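Urnano Papers / Home Life and Housewares
13 August 2022
By Itzel Palacios

4. The bowl, and why I couldn't leave it alone

I promised in Section 2 that I'd get to the bowls eventually, so let's do it. Most writing on kitchen stuff goes straight to the knives and the pots, and I get it, knives are exciting. But when I sat down with the 106 kitchen diaries people kept for me in January, the thing that kept popping up was the plain everyday bowl. People mix in it, eat out of it, park onions in it, lend it to a neighbor and then complain for a page and a half when it doesn't come home (that diary is in the appendix, and I love it).

What I wanted to know was pretty simple. How do people pick a bowl up, and does the outside of it change how they do it? Diary keepers used "ribbed," "ridged," and "the bumpy one" for pretty much the same thing, so I lumped all of those together as ridged. Figure 3 has two views of a pink bowl with ridges on its outer wall, which is the type I mean for the rest of this section.

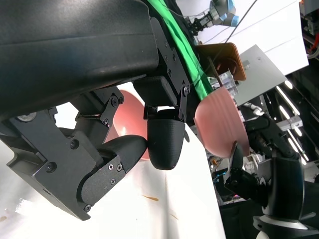

Now, the rim. Almost everybody goes for the rim first, and I do too! It's the part that's closest when a bowl is sitting on a counter, and you can get a thumb inside and your fingers outside without thinking. The wall only comes into play when the bowl is full, or when you're tipping it to scrape out the last of the batter with your other hand. That tipping grip is the one I got hung up on, because diary keepers described it so differently. One of them braces the bottom against her stomach. Another hooks the rim with two fingers and lets the weight hang, which sounds awful to me, but he's been doing it since college.

I sorted the grips into 5 kinds and then spent a whole week arguing with myself over whether the stomach brace deserved its own line. It got one. The full list is in Table 2, and I won't drag you through it again.

As for ridges, people who own a ridged bowl talk about it in a fonder way, and they mention dropping it less often. I'd be careful with that. The ones who bought a ridged bowl may just be the careful types to begin with, and the diaries can't settle it. I also had some 300 short notes from the Brimon market stall, where I asked shoppers to handle a smooth bowl and a ridged one and jot down whatever came to mind. Lots of them liked the ridges. A good many also wrote that ridges are a pain to wash (fair!), and one note just said "grandma," underlined twice.

Color came up more than I'd planned for. I didn't ask about it at all, and still the pink bowls, the yellow bowls, the ugly green one from Gondell all got named by their color, the way you'd call a cat. My guess is that color is how a household tells bowls apart when they're otherwise the same shape, but I'd want a second round of diaries before I said so with a straight face.

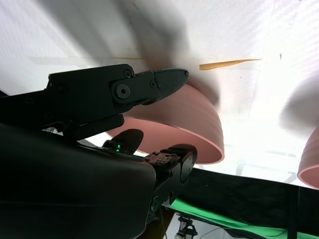 Schwerdtfeger read a draft of this section and wrote back that I was making too much of the outside wall. In that view the lip matters a lot more, and a thick rolled lip on a perfectly smooth bowl would beat any amount of ridging once your hands are greasy. I think that's half right. Greasy hands do go to the lip. But several diary keepers wrote about carrying a bowl from the counter to the table with both palms flat on the sides, and a lip does nothing for you there.

So I've kept lip and wall as separate columns in the coding sheet. Section 5 picks up with stacking, where the ridges start causing trouble of their own.

Filed under: Kitchen & Table, Everyday Objects

Contact the editors | © 2022 Urnano Papers | Back to top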